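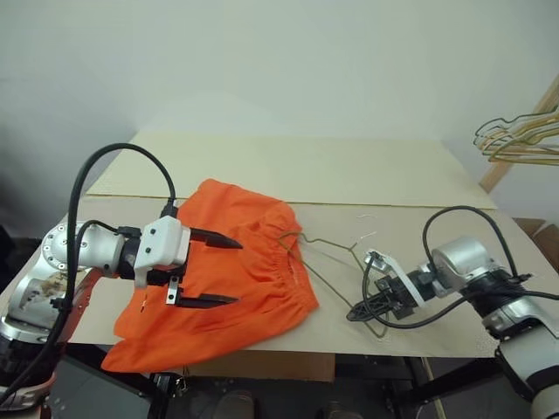
Krishnamoorthy Iyengar wrote to us in March that he had bought three sets of closet hangers in as many years, and that every one of them either stretched the waistbands of his running shorts or dropped them on the closet floor by morning. Could we please, he asked, make a hanger for people who own more elastic than tailoring?

Well, we tried! The Emora is our slim wire hanger for everyday clothes, the soft and slippery kind that never seem to have a proper place to live. It goes inside the waist or the neck of a garment and lets the fabric rest over the shoulders of the wire without pulling. I've had a row of them in my own hall closet since the first samples came in, and I'm still a little surprised by how much room I got back (my old wooden ones were lovely, but they were greedy).

## What you get

- Sold in packs of 10
- Smooth coated wire, with the ends tucked in at the neck
- Hook turns freely, so you can hang from either side
- Fits standard closet rods and the Rusu wall rail
- Item number 170

The coating has a very slight grip to it, enough for a tank top with thin straps. Heavy winter coats are another matter, and for those please look at the Stumard, our broad-shouldered hanger, which will carry a wet wool coat without complaint.

## Using it with elastic waists

Slide one end of the hanger in at the waist first, then ease the other end in after it and let the elastic settle where it likes. Please don't force a small waist over a wide hanger. If the band is stretched tight, go down to the child size, which is 4 inches narrower and comes in the same packs.

Drawstrings can be left loose. Zulkifli Sembiring, who packs most of our orders, likes to loop his once around the hook, and I've started doing it too.

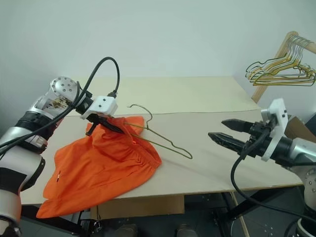 Grostora Home Catalog, page 700

## Care

Wipe with a soft damp cloth and dry before you put it back on the rod. If you hang things straight from the washer, leave a bit of space between them so the air can get through. A bent hanger can usually be coaxed back by hand, slowly, but if the coating has cracked it's time to retire it, as bare wire can mark light fabrics.

Unused packs may be returned in their sleeve. Single hangers are available at the counter if you'd only like to try one.

*Page last updated Oct 17, 2020*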